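Getting old team shirts ready for a memory quilt, wash first or cut first?
Fabric & Quilting > Beginners

pachecomom
My son graduates in May and I've been saving his rec league shirts since he was little. I've got 15 of them in a tote and I want to make a quilt before he leaves for school. I've never made one, I can hem pants and that's about it. Do I wash everything again before I cut? They've been folded up for years and a few smell like a basement. Also do I really need the iron-on stuff on the back? My sister says yes, the lady at the fabric counter shrugged at me.

bcrenshaw
Wash, yes! Cold, no fabric softener, and hang them up. Softener leaves a coating and the interfacing won't grab. I learned that on my nephew's quilt, where half the blocks bubbled up and I had to peel them and start over (I said some words). And your sister is right about the backing. Jersey stretches every which way and your squares will come out as diamonds without it.

dedo_stitches
Going to disagree on the interfacing. I've made 11 of these and I quit using it after the third. It makes the quilt stiff and hot, and nobody in my house wanted to sleep under it. I use a walking foot, plenty of pins, and I cut the blocks a little big and trim them later. Washing, sure.

bcrenshaw
Dedo, with respect, you've made 11. She's made zero. A beginner with no interfacing and slippery polyester is going to be crying by block two.

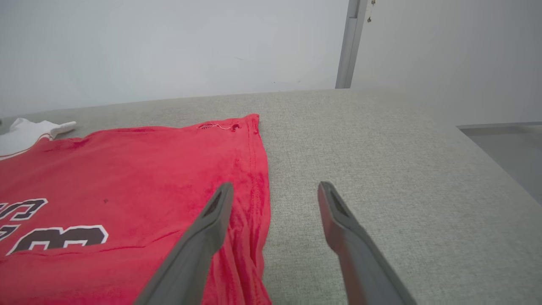
pachecomom
OK so I'm leaning toward the interfacing, sorry Dedo! The other thing is that some of these have the name and number on one side and the league logo on the other, and I can't decide which one to use. Do people ever use both? And what about holes? A couple of them had a rough life.

skust_reggie
Use both. My wife did one for our daughter with the numbers on one side of the quilt and the logos on the other. Weighs a ton but it's the best thing in the house. For holes, put a scrap of the same shirt behind it, a little zigzag, done. Or leave them alone if they're small. He earned them.

dedo_stitches
No hard feelings lol. If you're going with it, get the lightest one they sell and DO NOT iron right on the printed letters. Press from the back with a cloth in between, low heat. I melted a number 8 onto my iron once and the iron never recovered.

leilani_r
Can I ask what size everybody cuts? I always see 15 inch squares but kids' shirts aren't that wide.

bcrenshaw
Leilani, for the little ones I cut 12 and put a border around them so they match the big ones. Measure the smallest shirt first and go from there.

pachecomom
Smallest one is from when he was five and it's tiny, so borders it is. Washer's running now. Does gray or navy sound better for the strips in between?

skust_reggie
Navy. Gray shows everything.

dedo_stitches
Gray.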